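Unit 3: Daily start and zero check, bench cell 2

Handout prepared by Margit Illés. Read it before your first shift on the Mendham arm.

Power

Switch on at the power strip under the bench rail and look for the red light in the rocker. Wait for the controller to finish its self-test. If it shows fault 3424, the wrist cable has lost contact. Switch off, reseat the plug and start again.

Leave the bench covers off until the check is finished.

Parking the gripper

Jog the arm until the gripper points straight down and the fingers are clear of the aluminum beams. Open the fingers. Keep the speed at 200 or lower. One person jogs and the other stands by the pedals.

Look over the floor while you are there. Cables should lie clear of the pedals, and small screws go back in the tray. A screw on the carpet usually means a bracket needs tightening, so check the nearest ones with a hex key.

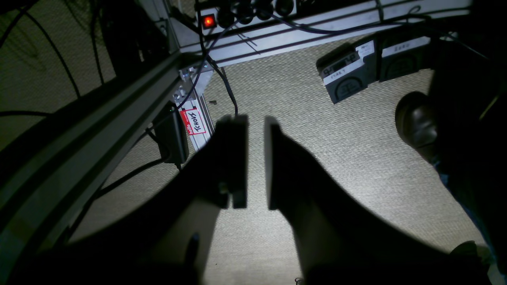 Zeroing

1. Check which pedal is which. The labels are START and ZERO, and they sit close together.
2. Press ZERO once and take your foot off.
3. Read the joint values on the screen. Any joint more than 2 counts out gets zeroed again.
4. After 3 failed tries, stop and write it in the log.
5. Press START only when your partner says clear.

Log entries go to Mireille Twal by the end of the shift. For next time, read the Jirkeo notes on finger wear.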